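Wormont G3 gripper: replacement grip pads, set of 8

These pads replace the ones fitted to the G3 before December. Units with serial numbers up to 744 may let smooth crockery slip when the rim is glazed and the arm is lowering into a cupboard. The fault was reported by Hatsue Ogura at our Sallari kitchen.

Please stop plate handling until the new pads are fitted. Cups and cutlery are not affected.
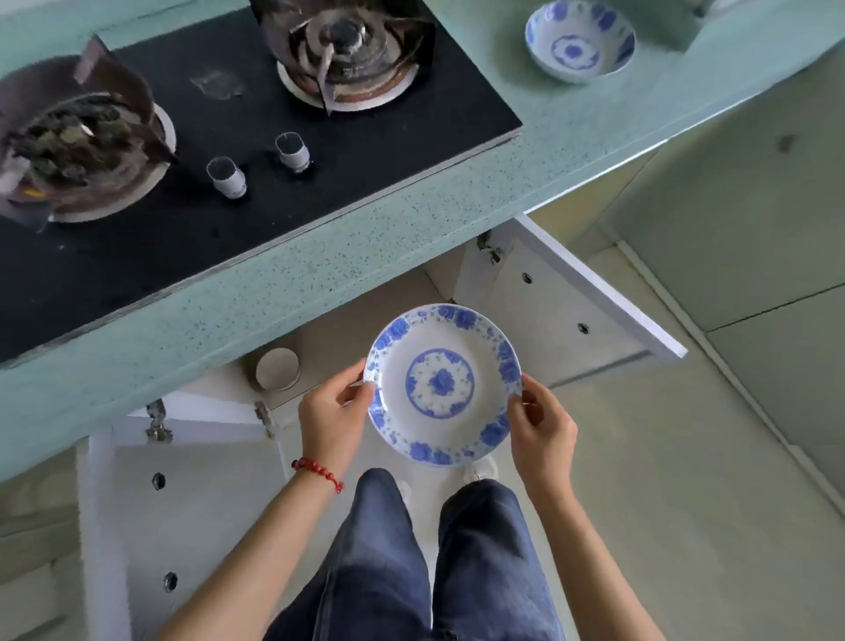 Can I clean the old pads and continue to use them?
Cleaning does not help, the rubber itself becomes hard. Please order the new set.

Part no. 66-G3. Free for affected units. Write to Sota Oshima, Wormont service, with your serial number.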